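通讯首页 > 物业与设施 > 饮水与小食区

2019年10月21日
文：Eoin Cronin

冷饮柜补货与温度设定的几项调整

Joltivholm 办公楼的两台冷饮柜已完成换季检查。本期说明设定值、补货顺序和空罐回收的变动，适用于二层和三层茶水间。

一、温度设定

夏季设定为 2 ℃，现统一调至 3 ℃。柜门密封条无硬化，暂不更换。二层那台的蒸发器风扇有轻微异响，系固定螺钉松动，已紧固。温控探头位于柜体后壁上部，补货时请勿让罐体贴住探头，否则压缩机停机偏早，下层温度偏高。

两台柜子的冷凝器滤网均已清洗，下次清洗安排在四月。其间若发现柜体侧面过热或压缩机长时间不停机，请报 Sándor Deák，不要自行调节旋钮。

二、补货顺序

仍按先进先出执行。新到罐装饮料放在最里面，旧货前移。罐底喷码朝向不作要求，但同一列不得混放不同批次。搁板单层承重上限为 40 kg，整箱饮料不要直接压在搁板上，应拆箱后分列摆放。

常温罐一次放入过多，会使柜内温度回升，恢复时间较长。补货安排在下班前进行，每层最多换一半。凹陷、膨胀或拉环变形的罐子一律挑出，不再上架。

供应商由 Fitzgerald 改为 Drindis，品种基本不变，无糖类比例略有提高。每季度订货上限为 900 罐，超出部分须提前申请。

三、周转篮

纸箱受潮后底部容易脱胶，各层改用塑料篮周转。篮子应选侧壁带通风孔的型号，便于沥水。篮内只放一层，不叠放；罐子横放、竖放均可，搬运时双手托底，不要单提一侧边沿。篮子每两周用中性清洁剂冲洗一次，倒扣晾干。
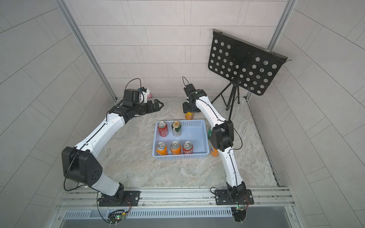
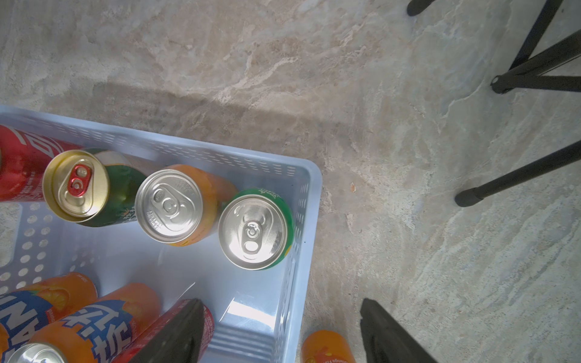
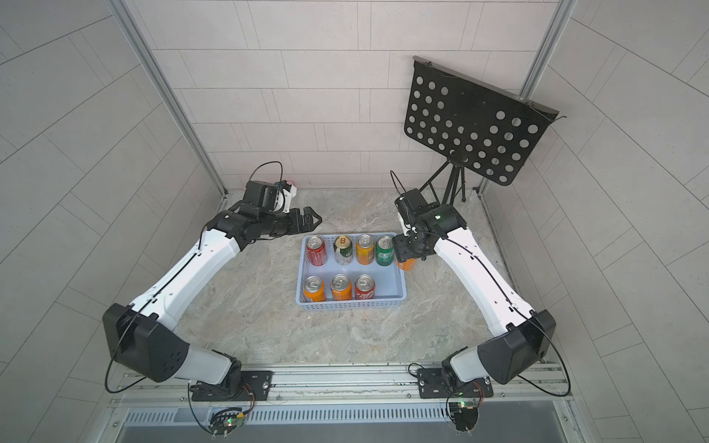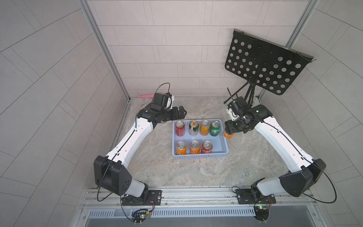

四、空罐回收

铝罐与塑料瓶分开投放。投放前倒净残液，不必冲洗，也不必压扁；回收方 Fundetti 的分拣线按罐形识别，压扁后容易误入其他类别。回收桶内袋装至桶沿以下即应扎口更换。

拉环不必取下。玻璃瓶不进此桶，请送至一层后门处的玻璃箱。

五、记录表

柜门侧面的记录表改为每周一张，填写项目为柜温、补货品种和补货人。柜温以柜内独立温度计读数为准，门上显示屏的数值仅供参考。旧表由各层交回前台存档。

读者留言

三层靠窗：显示屏和温度计经常差一度以上，是否需要校准？

Sándor Deák：显示屏取的是回风温度，开门后偏高属正常。关门半小时后仍有偏差再报修。

茶水间常客：无糖的能不能固定放上层？现在每次都要翻。

Eoin Cronin：可以，下次补货起执行。

二层行政：旧纸箱还有一批，放哪里？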